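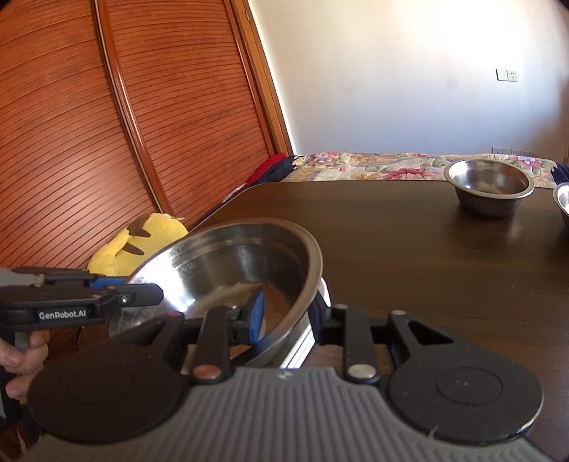 A bowl on the dark tabletop

How to Oil a Wooden Table

A dining table that gets daily use dries out faster than most people expect. Plan to oil it twice a year, and again whenever drops of water stop beading on the surface.

Clear the table and wipe it with a damp cloth and a little dish soap. Go over it with plain water and let it dry overnight. Do not skip the drying — oil put on damp wood turns cloudy.

Sand lightly with 200 grit paper, always along the grain. Stop when the surface feels even under your palm. Vacuum the dust, then wipe with a dry cotton cloth.

Pour a small puddle of oil in the middle and spread it thin. I use Husano, but any food-safe hardening oil works the same way. Wait some 3 minutes for each section, then rub off everything that has not soaked in. Leftover oil gets sticky.

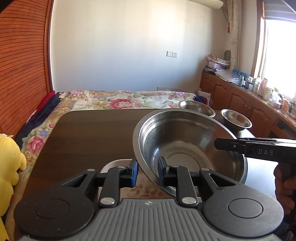 Dark brown wood grain

Dark wood shows streaks, so check it from a low angle with a lamp on. If you find any, rub them with the cloth while the oil is still fresh.

Let the first coat dry for a day and add a second. Keep plates off the table for two more days.

Oily rags can catch fire on their own. Lay them flat outdoors until they are stiff, or soak them in water and seal them in a metal can.

Text: Elfriede Ruchti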